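Minutes of the review meeting -- Zinar gripper kit
Date: 4/6/24
Place: Velska workshop, small meeting room

1. Purpose

The meeting was called to decide if we keep the Zinar kit after the trial period or send it back to the supplier, Iderell. The kit consists of the two-finger gripper, the wrist camera and the software licence. The price in the last offer is 886 euros, without the arm.

2. Work with the flip-card game

The minutes of the previous meeting were accepted without change. It was then reported that the test task stays the same: the gripper must work on the small red flaps of the animal guessing game, with the board standing upright on the table. 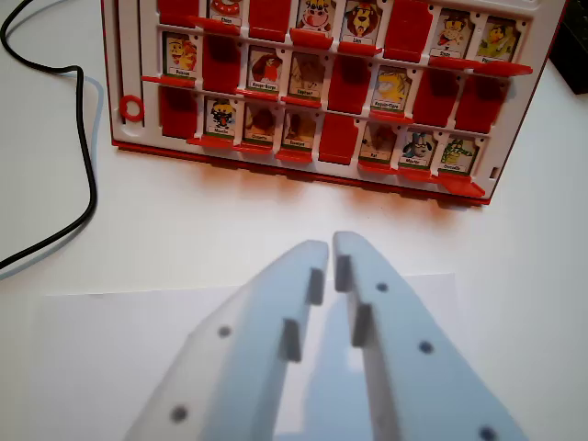
The task was chosen for its small parts and narrow spaces. It was agreed that it is closer to our daily work than the wooden blocks which Iderell proposes in its manual. In total 23 trial runs are written in the log.

3. Fingers and pads

The pads are on the inner side of the fingers, two on each. Opinions were divided on them. One part of the meeting found them good enough for thin plastic edges, the other part asked for a softer material.
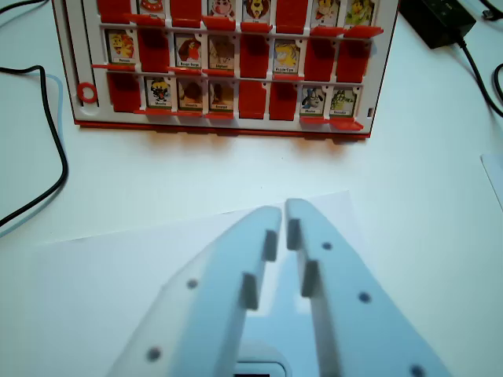
Czerwiński sent a written remark that the pads should not be judged before the closing force is set correctly, and that the value in the manual is too high for light parts. The remark was accepted. The force will be set again before the next runs.

4. Camera

The close view was discussed. Names on the cards can be read at short distance, but the parts nearest to the lens are not sharp. It was asked whether the focus can be changed by the user -- the manual does not say it.

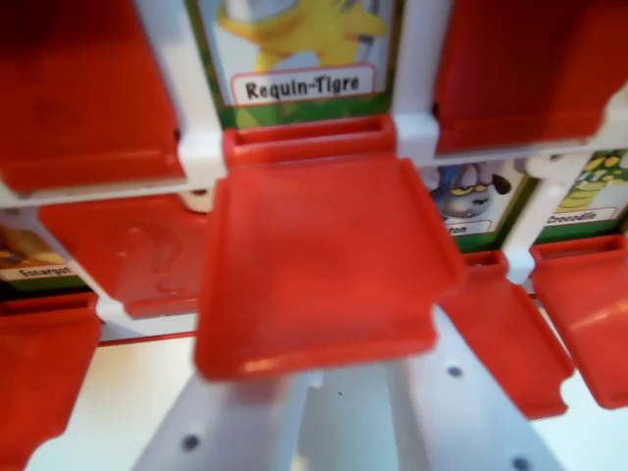 Item 4: close view of the flaps, with the "Requin-Tigre" card.

5. Support from the supplier

Iderell answered 2 of our 3 letters. The question about spare fingers is still open.
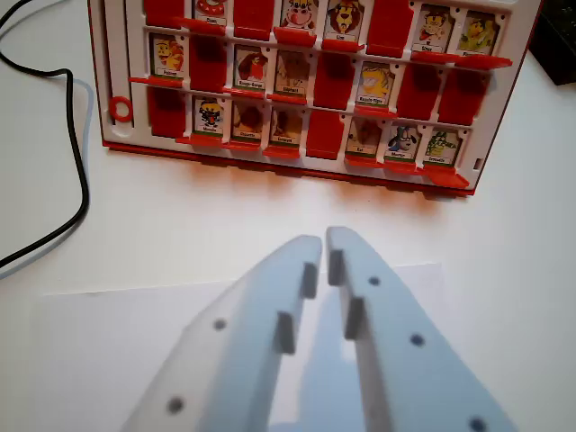
Item 5: gripper fingers in front of the game board.

6. Decisions

The trial is made longer until July, if Iderell agrees to it in writing.
A set of softer pads will be ordered.
No payment is made before the answer about spare fingers has come.

The meeting was closed after item 6. The date of the next one will be sent by e-mail.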